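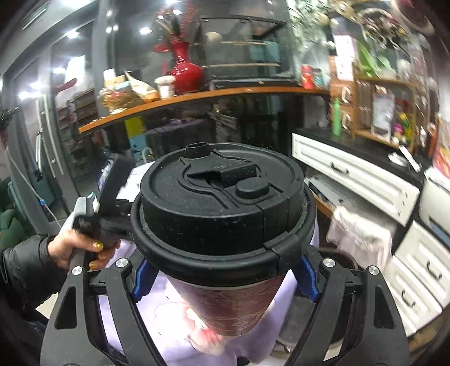
Travel cup with a black lid, seen from above

We drove over to Trumville on September 25, 2018 for the open day at Flultix, the fitness and rehab center on Tremblay Street, and I am so glad we made the trip! I had signed up for the beginners' water exercise class, which takes up to 30 people, and the pool was warm enough that my shoulders let go almost at once (they had been bothering me since the spring).
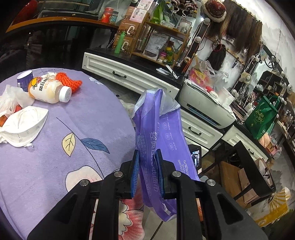
Stretching came next, in the long room upstairs, and the instructor kept us on the floor a good while, mostly hips and lower back. My hay fever picked that hour to start up – a purple pack of tissues is a fine thing to have in a gym bag. After that we tried the Truvix balance boards, and I wobbled terribly. Membership is 121 dollars for the season, towels included, and the walking group starts in November. I still have to ask if they let you switch classes halfway through.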